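Updated 12/05/2014

## Sorting small supplies into plastic bins

Tubes and spray cans end up in the same drawer in most shops, and then the tubes get crushed. Separate bins fix this. You need one bin per type of item, a flat table to work on and a marker.

**1. Empty everything onto the table.** Throw out anything dried up or past its date. Wipe the rest with a rag so the labels can be read.

**2. Group by container shape.** Tubes go together, cans go together. Don't sort by brand yet. I started with 36 items from the Howells cabinet and ended up with four groups.

**3. Pick the bins.** Tubes can lie down, so a wide bin works well. Cans should stand up, and for those I like a clear bin with a cutout handle - you can read the labels through the side. The Predow bins I buy are 300 mm long and fit two deep on a standard shelf.

**4. Load them.** Lay tubes flat with the caps on tight. Stand cans upright with the caps on. Leave enough space to get your fingers in.
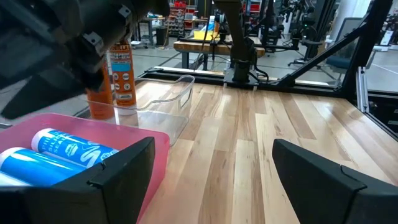 *Blue-and-white tubes lying in the pink bin, orange cans standing in the clear one.*

**5. Mark the bins.** Write the contents on the short end. Tape works if you expect to change things later.

**6. Put them away.** Keep spray cans away from heaters and direct sun. Tubes can go on any shelf that stays above freezing.

Go through the bins again in March - mine needed a second sort by then.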